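The well at Loststead was drilled to 200 feet and produced hard water at a constant rate. Zahira Lumbantobing recorded the level each morning at six, using a steel tape and carpenter's chalk. The chalk came up dark to the waterline. She subtracted one figure from the other and wrote the result in a ledger that her predecessor, Gumaro Cisneros, had ruled by hand.

In April the level fell 26 inches overnight. She repeated the measurement with fresh chalk and got the same result. The pump was off. The breaker was open. The check valve, a Manninen, held pressure when she tested it.

She telephoned Cisneros, who had retired to Lillel and did not like the telephone.

"Look at page nine," he said.

Page nine was from his first year. It showed a drop of 26 inches, also in April, and a full recovery the next morning. In the remarks column he had written: *Train.*

"There is no train," she said.

"There was a grade. They took up the rails before I got there. Heavy load on the grade squeezes the rock, and the level goes up. When the load leaves, it goes down."

"Then the load was there yesterday."

"It was there all winter, if you check."

She checked. The winter readings were high by 26 inches against the long average. She had put this down to snow. She walked out to the grade with the tape still on her belt and found the ballast clean, the weeds pressed flat for a distance of 3000 feet, all in the direction of Skandville.

She returned to the pump house, entered the reading, and considered the remarks column. Regulations required a cause. She wrote *Train*, initialed it, and went up to the house to cut bread for breakfast.

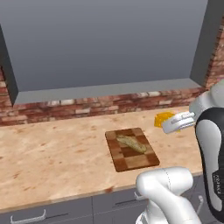 *The loaf on the checkered board.*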